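4.3 Registering a foreign worker's permit

Use this procedure when a new hire holds a work permit issued outside the standard citizen or resident categories. The Greltar personnel module must be open and you must have Editor rights.

1. Select Staff > New Record and enter the worker's name exactly as printed on the permit.
2. In the Status field, choose Foreign National. The Permit tab becomes active.
3. Enter the permit number, the issue date and the expiry date. The number field does not accept spaces or hyphens.
4. Attach a scan of both sides of the permit. The two sides must be saved as a single file.
5. Select the job code. If the job code and the permit category do not match, the record is saved as Pending.

Note: Records imported from Clutuvus keep their old job codes. Check each code by hand before you continue.
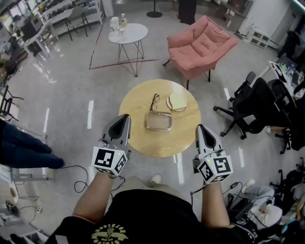 Figure 4-2. Round table, with eyeglasses, plate and clear tray.

6. Select Check Quota. Greltar compares the number of foreign nationals on the payroll with the limit set under Company > Limits.
7. If the quota bar is red, stop. Do not assign a start date until the limit has been reviewed by your payroll administrator.
8. Select Save and Lock.

Caution: A locked record can be reopened only 2 times. After that, a new record must be created and the old one archived.

Expiry alerts are sent 70 days before the permit end date. To change this value, see section 4.5. A single import file may hold up to 1000 records; larger files are rejected without a partial import.

Section last revised February 25, 2025. Technical review: Suqin Tan.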